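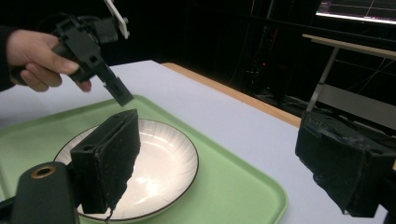

Empty plate on a green tray.

Quick one tonight, soup is on and I have to be out the door again at seven.

So. The move. Several of you asked and I've been bad at answering. We are in. Mostly in. The new place is half the size of the old one and the kitchen is the part that hurts. One cupboard over the sink, one under it, a drawer that sticks in damp weather. The old kitchen had a whole wall of cupboards and I filled every one of them, like you do, over years, without ever deciding to.

Trutar did the moving (small firm, two guys and a van, very nice about the stairs) and they carried in 13 boxes marked KITCHEN. In my handwriting. I remember packing maybe half of those. Some of them had another box inside, still taped from the move before.

Anyway I got stubborn and decided that nothing goes in a cupboard until it's been used. Cook out of the boxes. If I need a thing I go dig for it, wash it, and then it has earned a shelf. Started the first weekend of November, been at it since.

What's earned a shelf so far: the big pot, the little pot, the bread knife, the colander with the bent foot, plain plates, soup bowls, the grater. The wooden spoon with the burn on it. Tea towels, all of them, I will not be taking questions.

What hasn't: fondue set. Egg slicer. The fancy glasses from Ursina's wedding (sorry Ursina). A gravy boat, and we don't even make gravy. Cake stand. The pasta machine, which I defended for years out loud at dinner parties and have used on one single occasion, with my sister, and we ended up ordering pizza.

The mugs are their own problem. Nine mugs, for a household that drinks out of the same two every day. I tried lining them up on the windowsill to pick favorites and ended up just leaving them there. They look kind of good? Not a solution.

I'll say the dishes thing has changed more than I expected. There's no dishwasher here. In the old flat we'd just keep taking clean plates until there weren't any, and then run the machine at eleven at night. Now you wash your plate becuase you need your plate. It takes a couple minutes. I put the radio on. I was dreading it and it's fine, it's nearly the nicest bit of the evening, apart from the pans.
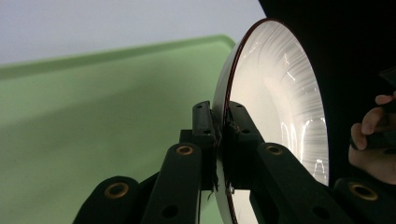 Roos Hoekstra wrote in under the last post that the one thing she regrets giving away is serving bowls, because a cereal bowl can't do a salad's job and she's been tossing lettuce in a stockpot ever since. Keep one big one, she says, and keep it even if it sits there till spring.

OK. Point taken. I'd been about to put the big bowl in the out pile – pulled it back. It's now holding onions on top of the fridge, which counts as used, my rules.

Got a couple of emails asking where the stuff goes. Most of it went to Manalastas, the secondhand place in Braltisia behind the bus station. They take kitchen things on Tuesday mornings only, and you have to be there early or the guy waves you off. Wash everything first. I didn't the first time and got a Look. They don't want knives and they don't want nonstick with scratches, so those I still have, in a bag, in the hall, where I trip on them.

The pasta machine I listed on Flurko. One message so far, from a person who wanted to swap it for a 1,000 piece jigsaw of a harbor. I'm thinking about it. We do have the evenings. But a jigsaw is also a thing that needs a shelf, and a table for a month, so that's me being right back where I started but with a harbor.

Ursina Widmer, if you're reading, I lied, I'm keeping the glasses. They're wrapped in your old newspaper and I got sucked into an article about otters and then it felt wrong.

Trays, though. I'm pro tray now, didn't use to be. When the counter is this short you need somthing you can load up in one go and carry to the other room, otherwise it's back and forth and back and forth and the toast is cold. Flat, with a bit of a lip, wipes clean. Lives on its side next to the oven and takes up nothing.
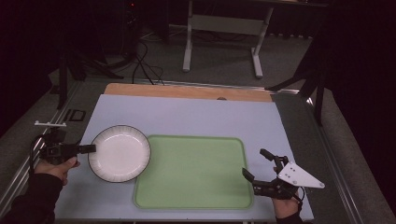
Plate next to the green tray.

Still to unpack: baking stuff (scared), the spice box, and one with no label at all that rattles. Will report back on the rattling one.

Also the drawer stuck again this morning with all the forks in it. Ate breakfast with a soup spoon. If anybody has a trick for that, candle wax, soap, whatever, leave it in the comments please, I'll try it this weekend.

Soup's boiling over. Bye.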